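Fairclough Padded Folding Surface

Fairclough Institutional Furnishings
Products > Laundry and Linen Rooms > Folding Surfaces

Item number: 348
Availability: Made to order
Supplied with: one pad, two fitted covers, care card

Overview

The Fairclough Padded Folding Surface is a cushioned work pad for sorting and folding clothing in residential settings. It is supplied to student residences, guest houses, care homes and shared laundry rooms, where garments are often folded on a bed or on a bare counter. The pad provides a level, clean area at working height and may be placed on any sound table, bench or bed frame of suitable size.

The surface is padded so that a garment can be spread flat and smoothed by hand without sliding. The cover is a smooth woven sheet with an elasticated hem. It is removed for washing without tools.

Fairclough has supplied the pad since the opening of the Ritard residence halls, where it was first specified for the ground-floor laundry. The current version has a firmer core than the original and a deeper cover hem.

Construction

The core is a single piece of medium-firm foam enclosed in a stitched inner case. The inner case is wipe-clean and remains on the pad at all times. The outer cover fits over it and is secured on all four sides. Corner loops are sewn to the underside of the inner case for use with the optional Grikora strap set, which holds the pad in place on a narrow bench.

Replacement cores are not sold separately. Replacement covers and inner cases may be ordered at any time.

Specifications

Thickness of core: 35 mm
Length of Grikora strap: 675 mm
Cover: smooth woven sheet, elasticated hem
Inner case: stitched, wipe-clean
Washing: cover only, warm machine cycle
Drying: line or low tumble
Cover colors: pale sage, stone, light gray

Use in the laundry room

The pad should be laid on a dry, level support before use. Covers are to be pulled tight at the corners. A loose cover will gather under the hand and leave creases in lighter fabrics.

T-shirts and other short-sleeved garments should be laid face down, with the neckline away from the person folding. The sleeves are drawn in first, followed by the sides, and the hem is then brought up to the collar. Larger items such as bath sheets may be folded in half before they are placed on the pad.

Many residents use part of the surface for the contents of their pockets and for items waiting to be put away. The pad is wide enough to allow this. Pens and markers should be capped before they are set down, as ink passes quickly through the cover. Marks on the inner case may be removed with a damp cloth and mild soap.

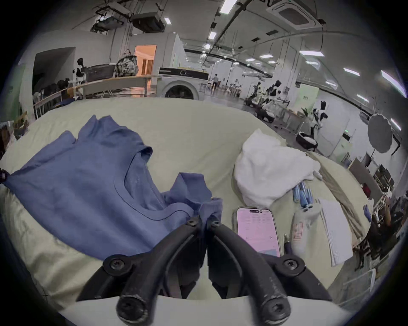
Residences that provide one pad for several users may wish to set aside one half for folding and the other for small belongings and unsorted cloths. The Punolero residence service has adopted this arrangement in its shared rooms and includes it in the printed notice for new residents. Copies of the notice are available from Fairclough on request.

Care and storage

Covers should be washed before first use and weekly after that. Bleach and fabric softener are not recommended. Covers must be fully dry before they are returned to the pad.

The pad may be stored flat or upright on its long edge. It should not be folded, rolled or kept under heavy goods. Irons and other heated appliances must not be placed on the surface.

Accessories

Spare fitted cover, pale sage, stone or light gray
Replacement inner case
Grikora strap set, four straps
Wall hook for upright storage

Ordering

The pad is sold singly and in quantity. Contract terms apply to orders of 200 or more, and delivery for such orders may be divided among several addresses. Cover colors may be mixed within one order. Fabric samples are sent without charge to purchasing departments.

Requests for samples, site visits and written quotations should be addressed to Hadi Masri, Contract Sales, Fairclough Institutional Furnishings. Please state the number of rooms to be furnished and the dimensions of the existing tables or benches.

Returns

Unused pads may be returned in their original wrapping within the period shown on the delivery note. Washed covers cannot be accepted for return unless a fault is found in the stitching or hem.

Page last revised May 16, 2026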